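The Care and Feeding of a Pair of Grippers

A Handport has no motor worth mentioning and no opinions at all, and it still manages to need more attention than a houseplant. It is a gripper you hold in your hand. You pick things up with it, the recording goes to the people training the arm, and some months later the arm picks things up too, on a good day.

My job, for most of July, was keeping the pairs healthy. The title on my badge was "setup," a word that covers cleaning, swearing and finding the other charger.

The morning starts with the cubes. Each gripper carries one, printed with black-and-white squares, and the software works out where your hand is by reading them. It reads them well, right up to the moment somebody eats a peach at lunch. A thumbprint on the wrong square once put a left hand 30 centimeters underground for an entire session, calmly stacking cups in the basement. We wipe them with a dry cloth now, and I have become the kind of person who inspects other people's fingers.

Then the tips. They are soft, they wear on the inside edge, and they are good for 2000 closes if you believe the sheet taped inside the lid of the Rakex case. I swap a set when it starts dropping things it used to hold. Two screws per finger, hand tight. The last person to use a power driver on them is still hearing about it.

Calibration takes 11 minutes with Jusia, our tracking software, and Jusia does not like to be rushed. You open and close each gripper fully, slowly, five times, like somebody demonstrating a stapler. If the left and right readings differ by more than 2 millimeters, you start over. If they differ again, you check the finger screws, and after that you check whether you have picked up one gripper from pair A and one from pair B. I have done this more often than I plan to admit in print.

By ten the floor is mostly cable and people are sitting wherever there is something to sit on. Half of any repair is done in that crowd, with a screwdriver in your back pocket and a plastic cup waiting to be moved for the ninetieth time. 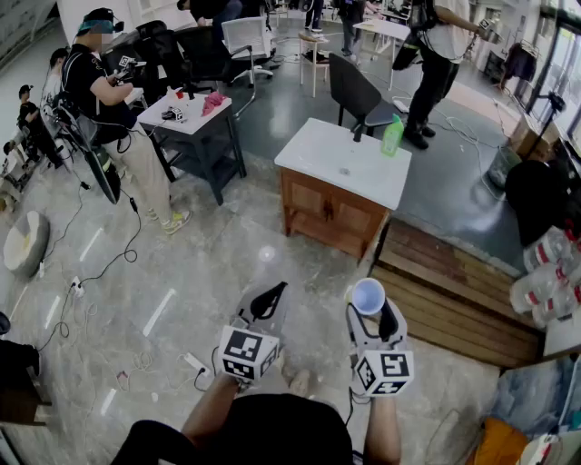
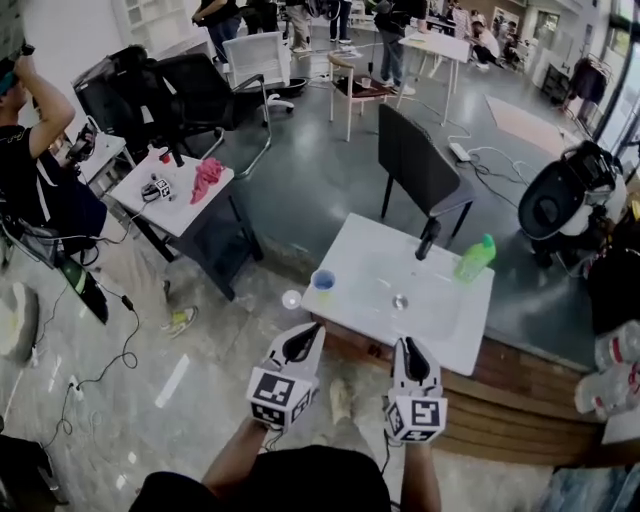 Eide Workshop Quarterly | Gripper Setup and Repair Team

The pairs go back in their case at six, fingers open, cubes facing the foam. Leave them closed overnight and the tips take a set, and the first hour of the next day goes to coaxing them straight again. I check the case before I lock up. Then I go back and check it for the charger.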